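Setting Up the Desk

3. Wipe the wooden top of the Kikby desk with a dry cloth and let it air for 25 minutes.

4. Put the monitor at the back. Leave the area in front of it clear for writing.

5. Stand an open cup upright in front of the monitor and drop small loose items into it -- one or two at a time is enough.
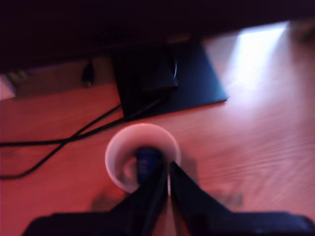 6. Check that you can reach the cup without leaning on the monitor.

Note: Paper cups tip easily. Do not fill them with heavy items.

Caution: Never keep a drink in the same spot as the storage cup.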